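Cleaning and checking the door seals on a two-door refrigerator

Written by Hajnalka Vida
Last revised 2018-02-05

Applies to upright units with one door above the other and no outside handle, including the ones supplied with the Gendelley apartments. The same method works on most household refrigerators. If your unit has a single door, skip the steps for the second one.

Allow 45 minutes for a unit with both doors in normal condition. Add time if the folds of the gasket have not been cleaned in the last year.

What the gasket does

The gasket is the soft strip fixed to the inside edge of each door. Inside it is a magnetic band. When the door swings shut, the band pulls the strip against the front of the cabinet and closes the gap. The strip has folds so that it can stretch a little on the hinge side and compress a little on the opening side.

Dirt interferes with this in two ways. Crumbs and dried liquid hold the strip away from the cabinet, and sugar or grease makes it stick, so that it is pulled out of its channel each time the door is opened. A strip that has been pulled often enough will tear at a corner. Most torn gaskets I have replaced were dirty ones.

Signs that the seal needs attention:

Frost or water drops on the inside wall close to the door edge
The compressor runs for long periods with the door shut
The door opens with a tearing sound, or needs a hard pull
Black spots in the folds
The door drifts open when it is left a finger's width from closed

What you need

Two soft cloths, one for washing and one for drying
A bowl of warm water with a few drops of dish soap
An old toothbrush or a Plollar detail brush, soft bristle
Cotton swabs
Baking soda, one tablespoon
A strip of paper, the width of a banknote
A flashlight
A small spirit level
A hair dryer, only if the gasket is bent out of shape
Petroleum jelly, a very small amount

Do not use bleach, acetone, scouring powder or the green side of a sponge. Bleach will take out the black spots but it also hardens the strip. Check the label on any spray cleaner before it goes near rubber or vinyl.

Step 1. Prepare the unit

Switch the unit off at the plug. Take out anything stored in the door shelves and stand it in a cooler or in the sink. Food in the main compartment can stay where it is if you work on one door at a time and close it when you stop.

Freezer contents should go into an insulated bag before you open that door for cleaning. In most two-door units with a large upper compartment, the freezer is the lower one, but there are models built the other way around. Check yours.

Lay a towel on the floor in front of the cabinet.

Step 2. Clean the upper door gasket

Open the door fully. Start at the top corner on the hinge side and work along the top, down the opening side, along the bottom and back up. Going in one direction makes it easier to see where you stopped.

Wash the flat face of the gasket first. Then pull each fold open with a fingertip and run the brush along it. Rinse the brush often. Do not pull the fold farther than it opens easily, particularly at the corners, where the strip is joined.

For black spots, mix the baking soda with enough water to form a paste. Put it on the spots and leave it for 10 minutes. Brush, wipe, and repeat once. Spots that remain after the second round are in the material and will not come out.

Use cotton swabs in the corners. Dry the whole strip with the second cloth, folds included. A fold that is closed while wet will grow new spots.

Step 3. Clean the cabinet face

The surface that the gasket lands on collects the same dirt and is usually forgotten. Wash it all the way around the opening, including the part between the two compartments. Any raised spot of dried food will hold the gasket open along several inches, so feel for these with a fingertip after wiping. Soak them with a wet cloth. Do not scrape them with a knife.

Step 4. Repeat on the lower door

Use fresh water. The top run of the lower gasket tends to be the dirtiest part of the unit, as anything that drips from the upper door comes to rest there. Go over it twice.

If the lower compartment is the freezer, work quickly and dry thoroughly. Water left in the folds will freeze and glue the door to the cabinet.

Step 5. Wipe the gap between the doors

With both doors closed, look along the gap from the side. Clean the edges of the two door panels where they curve in toward each other. A cloth folded over the end of a wooden spoon reaches far enough. On units without handles, the door edges take all the finger grease, so this part should be done every month and the rest of the job twice a year.

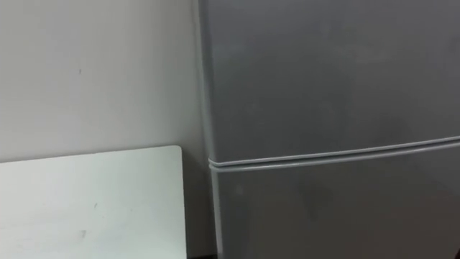 Seam between the upper and lower doors, with the rounded edges at the left corner of the cabinet.

Look at the gap itself while you are there. Compare its width at both ends with your eye level with the seam. From above, or from one side, a straight gap can seem to slope. If it is wider at one end when viewed straight on, go to Step 7 before you order any parts.

Step 6. Test the seal

Close the door on the strip of paper so that half of it sticks out. Pull it slowly. You should feel a steady drag. If the paper slides out freely, the gasket is not touching at that point. Mark the place on the outside with masking tape and go on. Test every four inches along the top, bottom and opening side. The hinge side is harder to test but should be tried at three points.

Then do the light test. Put the flashlight inside, switched on and aimed at the taped places, close the door and turn off the room lights. Light showing at the edge confirms a gap. No light does not prove a good seal, so trust the paper over the flashlight where the two disagree.

If a section is flattened or curled inward, warm it with the hair dryer on its low setting, held a hand's length away and kept moving. Shape the strip with your fingers, close the door and leave it shut for 35 minutes. The plug must still be out, and the floor and your hands dry, while the dryer is in use. Test again with the paper.

Finish with a thin film of petroleum jelly on the hinge side only, where the strip rubs as the door turns. Wipe off anything you can see.

Step 7. Check the level and the hinges

Put the spirit level on top of the cabinet, side to side first. Adjust the front feet until the bubble is centered. Then turn the level front to back. The front should be very slightly higher, enough for an open door to close by itself from a small angle.

If the cabinet is level and one door still hangs low, the fault is in a hinge. Tighten the hinge screws with the door closed. A hinge pin that is worn will not be cured by tightening - replace it.

A cabinet standing close to a wall on the hinge side may not let the door open far enough to take out the drawers or reach the inner fold of the gasket. Move the unit out to work on it. Check the manual for the side and rear clearance it needs before pushing it back.

Replacing the gasket

Replace the strip if it is torn, if it has hardened, or if it fails the paper test in the same place after cleaning, warming and leveling. Order by the model number on the plate inside the cabinet, not by measuring. Dezső Dudás at Bakos keeps the list for the Gendelley units. The upper door gasket there is part 3765, supplied by Amport, and the lower one is ordered separately.

New strips arrive folded. Lay them in warm water until they are flat, dry them, and press them into the channel starting from the corners. Expect small gaps on the first day. Run the paper test again after the strip has settled overnight, with the unit on and the door closed.

Schedule

Door edges and gap: monthly
Gaskets and cabinet face: twice a year (Gendelley units: March and September)
Paper test: after each full cleaning
Level: whenever the unit has been moved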